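Sturnero Hand Controller review: two months of teaching my arm to sort

I've wanted a decent way to show my robot arm what to do ever since I gave up on the game pad that came with it. The Sturnero is a hand-held controller with a trigger for your index finger and a wrist rest. You hold it, you move, and the arm on the other side of the desk moves with you. When you're done, everything you did is saved as a demo the arm can learn from. I bought mine in November and I've used it nearly every evening (sorry, family).

Setup took me one long evening, mostly my own fault for skipping the calibration page. You put the controller through five poses, the arm copies each one, and then you're driving. The first time it followed my hand I laughed out loud!

What sold me is the trigger. It has a long, soft pull, so you can close the fingers a little, stop, look, and close some more. With the game pad it was all or nothing, and I sent plenty of small things flying across the room. My test job is plain color sorting with wooden cubes, red ones to the red-rimmed bowl and blue ones to the blue-rimmed bowl, all picked out of a steel tray with a black rubber mat in the bottom. Get the mat, by the way. On bare steel my cubes slid every time a finger brushed them.
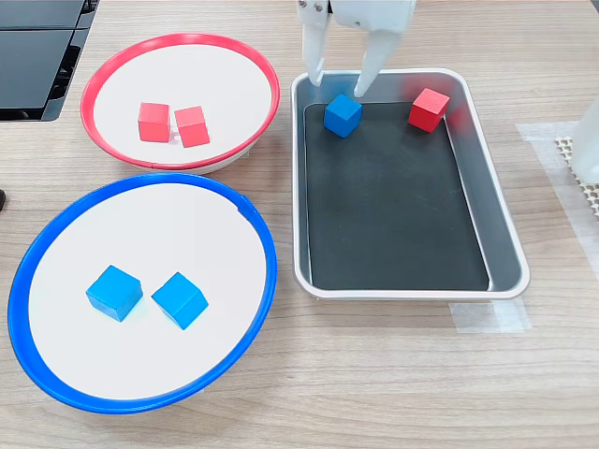 Cube sorting with the Sturnero: one blue and one red still in the tray.

The steep part is depth. Going down into a tray with sloped walls, you have to judge how far the fingertips are from the cube, and for the first week I kept coming in too high or too far back. Wycliffe Gachanja on the owners' forum told me to sit beside the arm instead of across from it, and that fixed most of it. Slow down near the walls too. The controller buzzes when the arm pushes against something, but the buzz is faint and I missed it more than once.

I've saved 209 demos so far. The software (it's called Zulari, and you need it) lets you play each one back and trim the start and end, a lovely feature if you tend to sit there thinking before you move. I do wish you could cut a piece out of the middle. One fumbled grab and you either keep it or throw away the whole run.

Battery life is fine, a full evening for me. The cable is short. The wrist rest comes off if you have small hands, and my friend Nyokabi Makokha likes it much better that way – she's also neater at this than I am, and her demos play back like silk.

It cost me $209 less than the Flavelgate, which I tried at Mutua Okoth's place. That one has a stiffer arm and feels more exact, but my shoulder ached after half an hour. I could use the Sturnero all night.

Four and a half stars. The missing half is for the buzz, and if they turn it up in an update I'll come back and change my score.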